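Notebook - upper floor, desk and chair layout
November, started 9.40

Purpose: settle where the long desk goes for the winter, check the chair against it, and write down clearances so the Plimwood order can go in. Continues from the entry on the Clullov shelving, which is finished apart from two end caps.

Working rule carried over from the ground floor: 700 mm clear behind any chair when it is pushed in, 400 mm between the end of a desk and whatever stands next to it. Raíssa Assunção wants the first figure raised. I have left it as it is until we have tried it with people going past.

Position A is the long desk on the railing side, with the office chair pushed up to it. The wooden top takes the light well there and I would sooner keep it than go to the white desks throughout. The folding chair stays at the right-hand end for visitors. 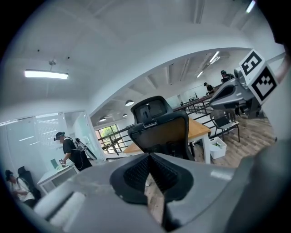 Position A. Chair back, desk, storage box on the floor near the right-hand end.

Notes on Position A:

Height of top 730 as supplied - leave. Chair arms not checked against the underside, to do.

The storage box is inside the 400 zone. Either it goes on the Clullov shelving or the zone is dropped at that end. I prefer the shelving.

Nothing is to be stored against the railing, on either side of the desk. Bags included. I will put this on the sheet by the stairs.

Chair. Moving it in and out by the top of the backrest is how everyone does it, so that is how it should be tested. Procedure: stand behind, both hands on the top of the back, push straight in until the seat or the back meets the desk, pull out by one full step, repeat. Note any tendency to steer to one side. The castors are the hard Gaete type and the planks are not perfectly level, so some drift is to be expected over a longer run. Over one step it should be negligible. 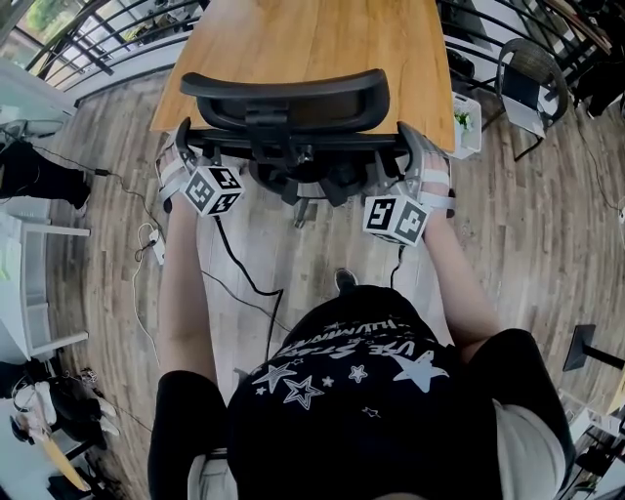 Push-in distance depends more on the user than I had allowed for. With the back touching the edge of the top, the chair takes the least floor, but the next person has to pull harder to free it. With a hand's width left it comes away easily. I suggest we draw the layout with the chair touching and accept that in practice it will stand further out. The 700 has enough in it to cover that.

Backrest height does not matter for clearance. Lumbar support position is a matter for whoever sits there and is left out of the layout.

Cables. This is the part that needs work. The white power strip is on the floor with leads running from it over the planks, and a chair on castors will find them sooner or later. Options considered:

1. Fix the strip to the underside of the desk. Tidy, but then every desk move becomes a job with a screwdriver.
2. Leave the strip on the floor, against the wall, with the leads in a flat cover. Grenden cover, 80 wide, comes in lengths we can cut.
3. Floor box. Not on this floor, the void is too shallow.

Option 2 for now. One cover across the walking line, none elsewhere. White leads and black leads to be bundled separately so that one set can be lifted without disturbing the other. Spare length to be coiled at the strip end and tied, not left in the middle.
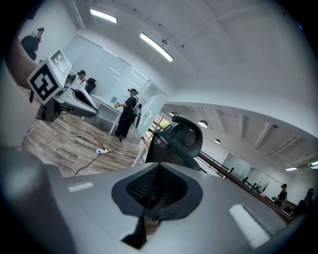
The white desks are a separate question. Their thin legs make them easy to sweep under and easy to shift by accident, and they should not be used as an anchor for any cable. They are also what people use standing up, for sorting small items, so the chair allowance need not apply on every side. I have drawn one long side at 700 and the others at 400. Raíssa thinks 400 is mean for anyone with something on their back, and she may be right. To be walked through again with a rucksack.

Plimwood quote for the second wooden top: 476, delivery extra, colour to be matched from an offcut. Offcut is in the drawer under the guillotine. They will not hold the price beyond the end of the month.

Outstanding:
chair arms against underside of top
storage box to shelving
Grenden cover, measure the walking line before ordering
notice by the stairs
two end caps, Clullov, chased once already

Stopped 12.15. Position A stands until the cover has been fitted, then repeat the push-in procedure with the leads in their final place.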